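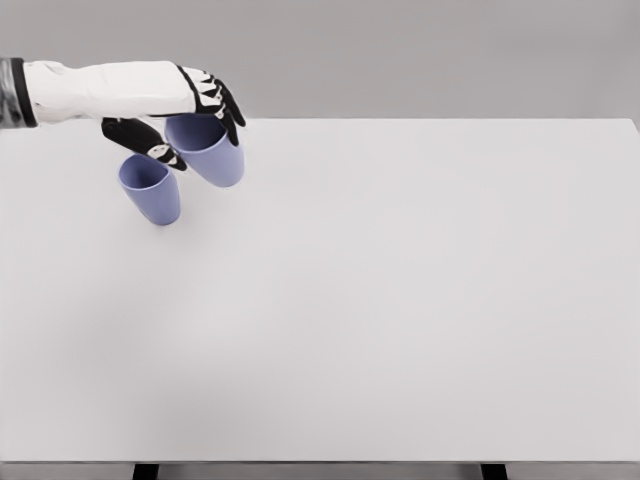

Deux gobelets bleu lavande au-dessus d'une table blanche (image de synthèse).

Fakine cherche des testeurs de grilles logiques

La revue Fakine prépare un recueil de 100 grilles inédites : boucles, nurikabe, masyu et quelques variantes. Nous cherchons des personnes pour les résoudre avant l'impression et signaler les solutions multiples.

Chaque testeur reçoit 7 grilles par semaine pendant deux mois. Pour chacune, on note le temps passé et le premier blocage. Travail à distance, sur papier ou à l'écran. Indemnité : 100 euros et un exemplaire du recueil.

Débutants acceptés s'ils connaissent les règles du slitherlink.

Candidatures auprès de Kazue Kubo, par le formulaire du site, jusqu'au mercredi 10 septembre. Joindre une grille résolue avec les étapes principales.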